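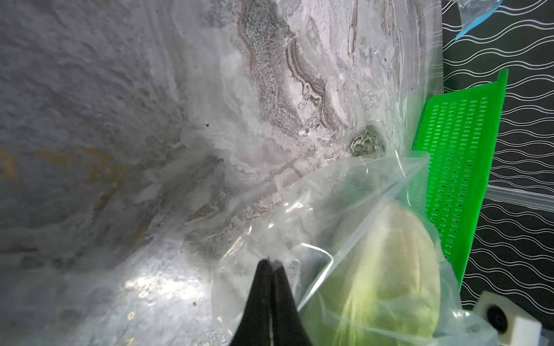 Napa cabbage packing day comes to Gudcombe

3 min read

If you have ever lost half a head of napa cabbage to the back of the fridge, Wednesday evening at the Wurkwood community kitchen is for you! The spring greens sessions start up again in April, and the first one is all about bagging - how to get big leafy heads into zip-top bags so they keep well and stay easy to grab.

Rochelle Ambrose is running it, and she could talk about cabbage until the lights go off. She loves the napa kind for its crisp pale base and soft leaves (it goes into soup, slaw and dumplings at her house), and she wants more people in Gudcombe cooking with it. 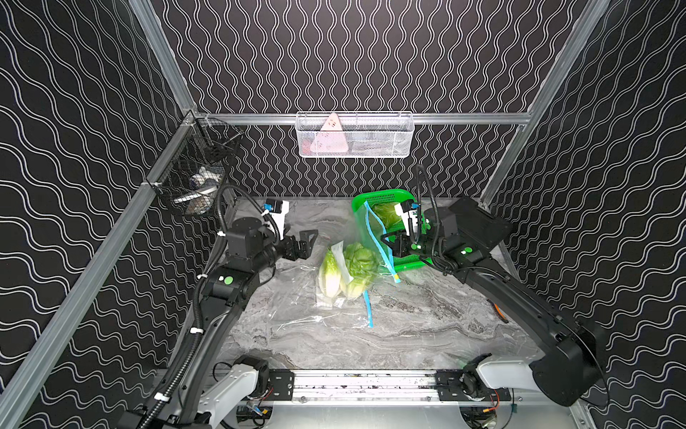
The part people seem to struggle with most is the bag itself. Rochelle likes to open it all the way and fold the top back before the cabbage goes anywhere near it. Base first, leaves last, then press the air out gently with a flat hand and run the zipper across. Big heads can be halved, and she says to leave the washing until you're ready to cook.

There will be 3 sessions in all, each starting at 6 p.m., and the greens are coming from the Garg farm stand out on Heltlow Road. Last spring's series sent 1044 bags of vegetables home with local families, which is a wonderful number for a kitchen that size, and Rochelle would dearly love to beat it.

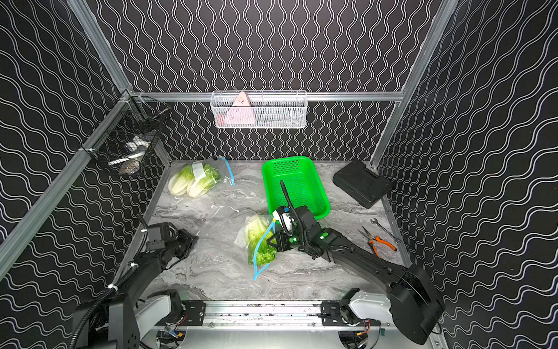

What to bring

A basket or a sturdy tote for carrying your greens home, and a marker if you like to date your bags. Bags are provided. Kids are very welcome - the little ones are great at pressing the air out - and there is no need to sign up. Use the side door and come hungry, as there will be slaw.
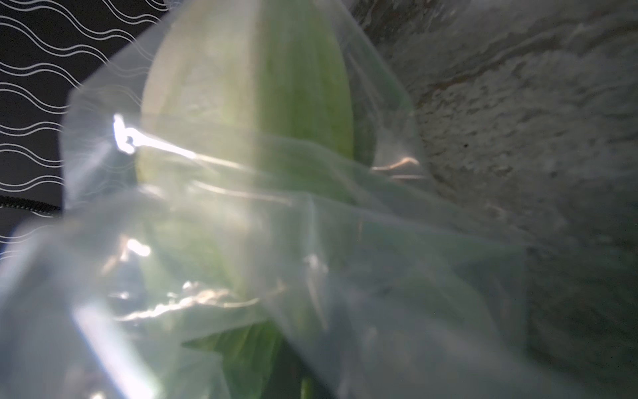 Green leaves in a translucent plastic bag.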